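3.2 Small packages on the shared table

The second part of the study dealt with what we called table drift: the slow build-up of small packaged goods on a surface that has another official use. In the Rerkaslow flat the main table was meant for meals and mail. Over the study period it also held snack packets, wrappers and odd bits of stationery, most of them light enough to be pushed aside with one hand. We were interested in where these things ended up and how the people living there sorted them when they did get around to it.

Households were asked to go on as usual and to tidy when they felt like it. Xóchitl Bañuelos and Volkan Güler coded the photographs separately, then met each Friday to settle any differences. An item was coded by what could be seen of its outside only. A packet was marked "full" or "empty" only if the resident had told us so in the diary, as the shape of a soft packet turned out to be a poor guide. Crumpled wrappers caused the most trouble here. Two residents used the same word, "rubbish", for a wrapper with food still in it and for one without.

Figure 4 shows a pile of the kind we coded as "tight", meaning that the items touch or overlap and could be picked up together. An orange-and-white package lies at the top of the group, with a crumpled pale teal wrapper, a teal-green package and a black one with a round red-and-white label close by. The grey slatted basket stands to the left on the same table.

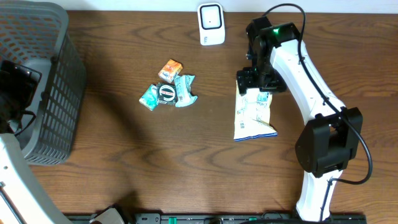

Figure 4. Tight pile of small snack packages and wrappers on the table, with a slatted plastic basket to the left.

Tight piles were more common than we had planned for. The coding sheet, adapted from one Berenice Quintero drew up for the Ridari pilot in October, had assumed that people would spread their things out and leave gaps between them. In the diaries, residents described the opposite habit. Things were pushed together to free up the rest of the table -- usually just before a meal -- and the pile then stayed where it was. One resident wrote that she "moved the heap, not the things in it". We added a code for moving a whole pile and went back over the earlier material with it.

Mixed piles needed a further rule. Food packaging and household supplies were listed under separate headings, but on the table they were often stacked. In Figure 5 a roll of tape lies flat on a dark green pouch, near a large cream-and-yellow package and a crumpled mint-green wrapper. Under the first version of the sheet this would have gone down as two groups. Under the revised version it is one group of mixed type, with the overlap noted in its own column.
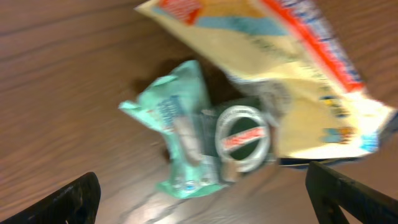

Figure 5. Mixed group with a roll of tape on a dark green pouch, a large flexible package and a crumpled wrapper.

Colour names were another source of disagreement between the coders. Pale greens and blues were the worst, and the same shade could be entered as mint, aqua or teal depending on who was coding and how late in the day it was. We did not try to fix a colour chart. Greens and blue-greens were merged into one value for the analysis, and the coder's own word was kept in the notes.

Printed text was used only where both coders could read it. Where lettering was blurred or partly covered, the item was described by shape and main colour and left unnamed, even if a coder felt sure of the product. This left a fair number of unnamed packets in the final table -- more than Nanna Bech, who ran the storage analysis, would have liked -- but it kept guesses out of the totals. Containers on the table, such as baskets and trays, were coded separately from the piles and are taken up in Section 3.3.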